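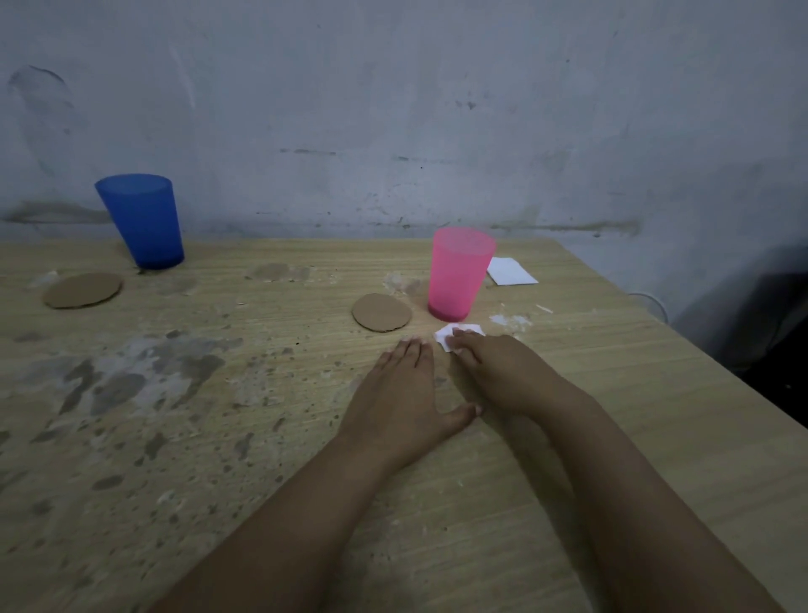
Coasters, then! I've been meaning to start this thread for ages, and the craft fair at Skoltden in November finally pushed me into it. I came home with a bag of old board game boxes (the lids mostly, some of them split) and a head full of ideas about printing on the round pieces you can cut out of them. Round cardboard discs on a pale wood-grain table, a plastic cup or two and a bit of white paper to hand — I could spend a whole evening like that and not notice it had got dark. So I'd love to hear how everyone else goes about block printing on card. What ink, what blocks, and do you seal them or leave them bare?

I'll start. I carve the soft pink rubber stuff, not lino, as my wrists complain. My favourite block so far is a fern that was meant to be a feather.
— inkyfern

Reply from gullwatcher82
Ooh, yes please to this thread! I print on card all the time and I'd say leave them bare. A coaster is supposed to drink up the drips. The minute you varnish one it turns into a tiny skating rink and your glass comes up with it stuck to the bottom, then drops off over your lap. Mine go in the recycling once they're tatty and I print another lot.
For ink I use the water-based block ink in tubes. Roll it out on an old tile, thin as you can get it. If it makes a loud sticky noise under the roller there's too much on.

Reply from Aušra Ramanauskas
Hello everyone, I use my real name because I could never remember a made-up one.
I have to disagree with gullwatcher82 a little! Water-based ink on bare card will come off on a wet mug. I gave my sister a set with a lovely dark red hare on them and she had hare on her tablecloth by teatime. Oil-based ink is slower (mine wants the best part of a week on the windowsill) but once it's dry it stays put, and then you can leave the card unsealed and still have it soak up the drips. Best of both.
The hare is now on tea towels, where it's behaving.

Reply from gullwatcher82
Fair point about the red. I print nearly everything in black or a sort of murky green and perhaps I've never noticed. I'll put a wet mug on one tonight and report back.

Reply from pottingshed_mo
Can I ask a really basic one? How do you all cut a decent circle? I've got scissors and patience and the results look like fifty pence pieces.

Reply from inkyfern
Mo, not basic at all, I was stuck on that for months! I draw round a tin, cut roughly outside the line with scissors, then go round again slowly, turning the card and keeping the scissors still. Then a bit of fine sandpaper on the rim. It gets rid of the fluffy bits and it's oddly soothing.

Reply from Bakow_Road
Compass cutter. It costs a few pounds, has a little blade where the pencil would be, and it'll do a perfect circle. Go round lightly five or six times and don't try to get through in one. You do end up with a pinhole in the middle, so put a bit of scrap card under the point with tape, or make the hole part of the design. I did a set of daisies and the hole sits in the yellow.
I'm going to be awkward on the main question and say cardboard is the wrong stuff altogether. Cork! It prints beautifully, it doesn't warp, and you can wipe it.

Reply from inkyfern
Cork is gorgeous but it eats all my fine lines. The fern came out as a caterpillar. Card holds every little vein, and that's the bit I love — when you peel the block back and the detail is all there. I still squeak every time.

Reply from pottingshed_mo
Daisies with a hole in the middle! I'm stealing that.
Also, does the thickness matter? I've got cereal boxes and I've got the backs of some old sketch pads.

Reply from Aušra Ramanauskas
Sketch pad backs, every time. Cereal box is lovely to print on (use the grey inside, the shiny outside won't take the ink) but it curls as soon as it meets a drip. If cereal box is all you have, glue two together with the curl facing opposite ways and leave them under a pile of heavy books overnight. I use the dictionary and two cookery books I've never cooked from.

Reply from gullwatcher82
Reporting back. Wet mug, five minutes, water-based black. There's a ring on the bottom of the mug and a paler ring on my bird. Aušra, I owe you an apology and my tern looks like it's wearing a hoop.
I still think varnish is a mistake though!

Reply from Bakow_Road
Has anyone tried wax? I rubbed a plain candle over one of mine and went over it with a warm iron through baking paper. Went a shade darker, and the water beaded up. You'd lose the soaking-up, I know, I know. It did look smart.

Reply from calimlim_prints
Long-time reader here, and this is the thread that got me to make an account. I do fourteen at a time, all from one sheet of mount board, and sell them in bundles of four at our Tuesday market, with the spare two kept back for me. I wax mine as well, using beeswax, and people do ask for them again. I'd say test your ink first. One of my blues went straight through the baking paper and onto the ironing board cover.
For registering two colours, I cut a circle out of a scrap bit of board and drop each coaster into the hole, so it can't slide about. I mark the top with a pencil dot on the back and line it up with a dot on the jig. It took me far too long to think of that.

Reply from inkyfern
Oh, the jig! I've been doing two colours by eye and swearing. Right, I'm making one after tea.
Aušra, which oil-based ink do you use, and does it wash off with ordinary soap? My sink is old and I'd like to stay friends with it.

Reply from Aušra Ramanauskas
The safe-wash kind, it says so on the tin. Wipe off as much as you can with newspaper first, then washing-up liquid straight on the roller before any water goes near it. My sink is white and has survived a lot of hare.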